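Ticket 2000-40: Table finish turns blotchy when catalog pages are exported to PDF
Product: Stinura Layout, desktop version
Opened by: Marisol Henao, Mamani Interiors
Assigned to: Stosum support, second line
Status: Resolved, workaround in place
Priority: Normal

Reported problem

We are putting together the fall catalog for the Stilholm dining range. Pages look right on screen. When I export to PDF with the Print preset, the large wood surfaces come out with blotches and hard steps between one brown and the next. It happens on every page with a full-width room picture. Pages with small pictures are fine. Export with the Screen preset is also fine, but the printer won't take those files.

The catalog is 40 pages. The printer wants the files in the first week of September, so I need either a fix or a way around it before then.

What I tried before opening the ticket: restarted the program, restarted the computer, exported one page at a time, exported to a local folder instead of the network drive. No change.

Support, first reply

Thank you for the detail. Please send us the following: one page that shows the problem, the same page exported with both presets, and the log from the export folder. Please also tell us which color profile is set under Document, Color, Output. If the field says Inherit, tell us what the parent document uses.

Marisol Henao

Files uploaded. Output profile says Inherit. The parent document is the spring catalog template, which somebody here made before I started. Its profile field is blank. I didn't know it could be blank.

The placed picture on the sample page is this one, straight from the pictures folder and not run through the export:

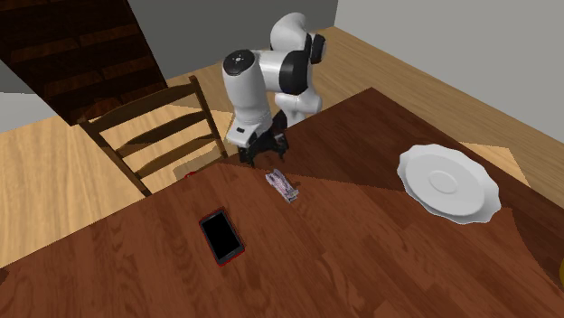
The log you asked for is short. It has one warning, repeated for each large picture: "Source profile missing, fallback applied, downsample 600 to 200." I don't know what the fallback is. The damage is worst in the reddish-brown of the tabletop, where the darker grain turns into flat patches and the thin seams between the boards go missing in places. The white plate on the right comes through clean, edge and all. Text and line art on the same page are also clean.

Support, second line

We can reproduce this with your page. Two things are happening together.

First, the blank profile. When the parent document has no profile, Inherit passes on nothing, and the Print preset falls back to a small built-in one. It holds few steps in the dark reds and browns. Light neutral areas are hardly affected.

Second, the preset downsamples large pictures to 200 and then compresses them at the Medium setting. On plain areas this does little harm. On fine texture, after the fallback has already removed some of the tones, it leaves visible blocks. Small pictures are under the size limit and skip this step, so those pages looked fine to you.

Please try the following, in this order:

Open the parent template and set Output to the profile your printer gave you.
Save the template, close it, and reopen the catalog file.
Check that Inherit now shows the profile name in gray beside it.
Duplicate the Print preset and set picture compression to Maximum quality in the copy.
In the same copy, turn off downsampling.
Clear the export cache under Tools, Maintenance. Old pictures are reused if you skip this.
Export the sample page only.

Marisol Henao

Did all of that. The first export looked the same as before. I had missed the cache step — cleared it and exported again. The blotches are gone and the grain looks the way it does on screen.

New problem: the file for the full catalog is now nearly 600 MB. The printer's upload page stops at 200.

Support, second line

Please turn downsampling back on in your copied preset, but set the target to 300, and change compression from Maximum to High. Leave the profile as it is. The profile was the larger part of the fault, so you should not see the blotches come back.

If the file is still too large, use File, Split Export and send it in sections. Most printers accept this if the page numbers are in the file names.

Marisol Henao

With High and 300 the full catalog is under the limit. I checked the bedroom and dining pages at full zoom and they look fine. The printer has confirmed the test page. You can close this.

Closing note, August 31, 2025

Cause: blank output profile in parent template, combined with default downsampling in the Print preset. Workaround as above. A request has been filed to show a warning on screen when Inherit finds no profile, as the message now appears only in the log. Linked to the open request for clearing the export cache automatically when a preset changes.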